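The Drawer Years

The Drawer Years is a collection of 92 humorous newspaper columns by Ottilie Mayrhofer, published by Caron Press. Most deal with household clutter, lost receipts and family arguments over where things belong.
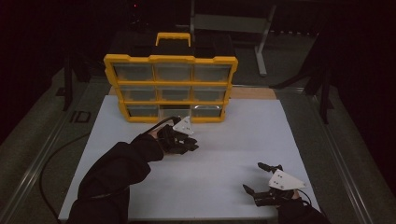 Fabian Oberholzer wrote that the shorter columns were the funniest and that he would have dropped the last 20 pages.

Mayrhofer wrote the columns for the Callalham Courier over 22 months. One of them – a letter to a missing glove – was later read on radio.

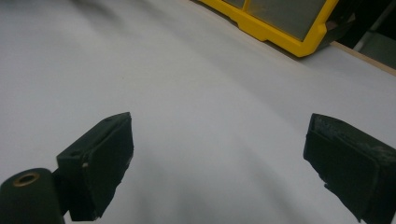 Reception

The book won the Droker Prize for humor.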